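Section 4. Appliance tasks: first set-up

Applies to the Nenero arm kit as sold by Stuleck. Independent set-up notes by Cheuk-hei Chou, checked by Ming-te Yen. Revised 03/05/2020.

The printed guide in the box gives this job half a page and says any countertop appliance will do. We don't agree, and these notes replace that half page for our own benches. Where we repeat a claim from the seller that we haven't been able to confirm, we say so.

4.1 Before you start

You need the arm, its power supply, the stop button, the Shek control program, and a microwave with round knobs. Touch panels are listed as supported. We got nowhere with them and have left them out.

Note: The sales page says set-up takes 10 minutes. Unpacking took us longer than that. Set aside an afternoon for the first one.

Caution: Leave the microwave unplugged for everything in this section. The guide has you plug it in at step 2, and we see no reason to. An empty microwave that gets switched on by a badly aimed gripper can be ruined.

4.2 Placing the arm and the appliance

1. Bolt the arm to the table. The clamps in the box are described as "good for most work." Ours crept under a sideways push, and every saved position was off afterward.

2. Set the microwave down with its front turned slightly toward the open side of the table. Square to the arm looks tidier, but the wrist then has to fold back on itself to get at the knobs.

3. Mark the feet of the microwave with tape. The program has an "auto find" setting that is meant to make this unnecessary. Try it if you like, and keep the tape.

4. Check that the stop button works. Press it while the arm is moving slowly in open air, well away from the appliance. If the arm drifts after the press, go no further and call the seller.

4.3 Teaching the knob positions

5. Open Shek and choose Teach. Set the speed to the lowest value. The default is far too quick for work this close to a door.

6. Guide the arm by hand until the gripper is a palm's width from the control panel. Save this as HOME. Approach from the control panel side, so the arm doesn't have to reach across the door.

7. Bring the gripper in toward the lower knob and stop before it touches. Look at both fingers from the side as well as the front. It is easy to watch the knob and forget the finger nearest the door, and that one will catch the lower corner first.
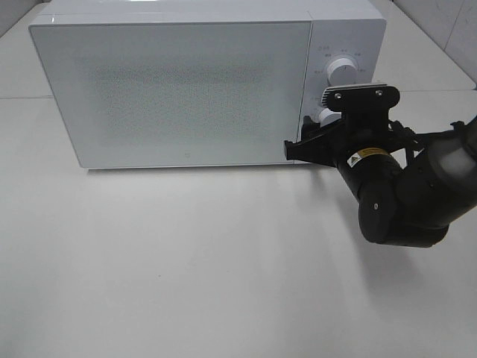 8. Save the position as LOWER, then back out to HOME in a straight line. Do not go directly from the lower knob to the upper one. The program will let you, and the path it picks passes closer to the panel than we like.

9. Repeat for the upper knob and save as UPPER.

Note: The gripper and its mounting plate can block your view of the lower knob when you look from the front or from above. The guide suggests lining up by eye on the camera view. Stand up, walk to the side, and look.

10. Check the thin cable at the gripper. It should have enough slack to follow a full turn of the wrist without rubbing on the arm or hooking the appliance.

4.4 Trial run

11. Run HOME, LOWER, HOME at the lowest speed with one hand on the stop button. Do 10 passes before you try to turn anything.

12. If all passes end in the same place, close the gripper on the knob and turn it a small amount. Watch the microwave, too. If it slides, the grip is off center or the turn is too wide.

Caution: Don't raise the grip force to cure slipping. Clean the finger pads, then teach the position again.

4.5 Faults

Error 3725: The guide calls this "operator movement." We have had it with everyone standing across the room. Restarting Shek clears it. Stuleck has not told us the cause.

Arm stops short of the knob: Check the tape marks, then the bolts.

Positions drift over a long run: The brochure promises 200 turns without re-teaching. We re-teach after about half that, and the Garunthorpe bench does the same.

Door work is covered in Section 5. Don't attempt it until both knobs pass the trial run.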